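Timber Grader (Hardwoods), Prillcombe yard

Drillstead Joinery Supplies - permanent, full time

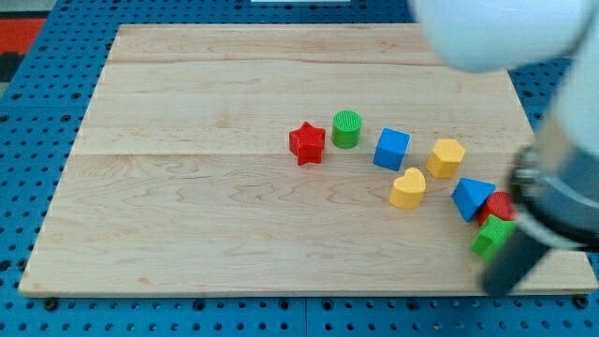

Grading is slower work than most applicants expect, according to Kadir Sezer, and anyone who has only bought finished panels should spend a morning in the yard before applying. Visits can be arranged through the office.

We supply sawn and planed hardwood to furniture makers and small joinery shops. The grader inspects incoming boards, assigns each to a grade and decides which stock goes forward for edge gluing. The post reports to the yard supervisor.

Duties

Visual inspection of boards for knots, splits, wane and discolouration
Moisture readings on arrival and again before planing
Matching strips for grain direction and colour ahead of glue-up
Keeping the grading log, including rejected stock and the reason for rejection
Monthly checks of meters and gauges

Requirements

2 years' experience in a sawmill, timber yard or joinery workshop
Ability to identify maple, beech, ash and oak from the sawn face
Good near vision, with glasses if needed
A forklift licence is useful - training is given if you do not hold one

The yard handles 800 boards in a normal week. Part of the work is outdoors under cover, and lifting is shared between two people for anything over 50 kg. Safety boots and gloves are provided.

Selection is by interview and a practical grading test, held at the Prillcombe yard in April. Test boards come from current stock, and candidates record a grade and a short written reason for each.

Apply by letter or email to the yard office, giving details of previous work and the names of two referees. Please state your notice period.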